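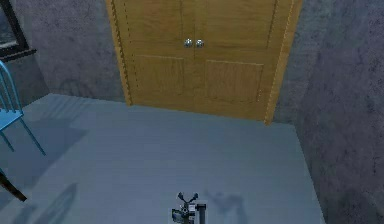

Kostach: door-opening episodes in simulation

README, last touched Tuesday, February 25, 2025, by Li-hua Yip

What you get

Kostach is a set of simulated episodes in which a policy is asked to open a pair of double doors. There are 2,491 of them in the release. We started with 2,650 and threw out the ones where the physics engine had opinions of its own, mostly chairs leaving through walls.

Each episode has the rendered view, the gripper pose, the commanded action, door hinge angles, and a one-line instruction. The instructions were written by Tomás Mota, who was asked for variety and delivered it. "Open the doors" is in there. So is "let some air in, would you."

The rooms

Rooms come out of Stumulix, our scene generator. It picks walls, a floor, a door type and a bit of furniture, then checks that the gripper can reach the knobs. The check is optimistic. It assumes a straight line between gripper and knob, so it will happily approve a room with a table in the way.

The two-leaf doors with round knobs, one on each leaf and right up against the seam, are the hard case. The knobs sit close enough together that a detector trained on single doors tends to report one wide knob, centered on nothing. The planner then drives to the seam with great confidence. If your success rate on type double_knob is near zero, look at the detections before you blame the controller. Gøran Wallin blamed the controller for most of January.

Camera pitch is steep on purpose. It keeps the gripper in view, and it also means the knobs often land near the top of the picture and the upper part of the doors is missing. Policies that want to see a whole door will be unhappy. Cropping the top few rows as augmentation is a bad idea here, and we left the flag in so you can find that out yourself (--crop-top, default off).

Getting it running

1. Install Husar, the planner. Version numbers are in the lock file. Please don't upgrade it to see what happens.
2. Run fetch_scenes. It resumes after a dropped connection, usually from the right place.
3. Run replay on any episode. If the gripper starts underneath the floor, your unit setting is in centimeters.
4. Run eval with --split held_out. The held-out split has 246 episodes in rooms that appear nowhere else.

Evaluation

An episode counts as solved when either leaf passes 15 degrees and the gripper is no longer touching furniture. The second half of that rule was added after Wen-hsiung Tsai submitted a policy that got excellent numbers by pushing a chair into the doors. It's still the most robust method we have, and it lives in the branch called chair.

Scores are reported per door type. Averages over all types are printed too, in case you need a slide.

Known problems

Shadows. Rendered shadows are soft and can be cast by things outside the view, including furniture you will never see. The segmentation model sometimes labels the gripper's own shadow as a second gripper. Mask it using the pose, or use shadow_filter, which is slow but means well.

Gray on gray. Wall textures are blotchy and some of the floors are close to them in color. Floor-line estimates drift where the two meet, mainly in the corners. Zakberg, the depth module, smooths this over by inventing a small ramp. Ramps of any kind in the depth output should be treated as fiction.

Thin furniture. Tubular chair legs fall between collision voxels at the default resolution. Husar will plan through them. Halving the voxel size fixes it and gives you time for lunch.

Knob friction. Set by hand, once, by someone who has since moved to another team. The value is in doors.yaml with the comment "ok?". We have not tested other values.

Sim to real. No.

Contributing

Open an issue with the episode ID and the seed. "Door doesn't work" has been filed already. Patches to the scene generator go to Nathalie Van Wijk, who will ask for a test, and then for a test that fails without your patch.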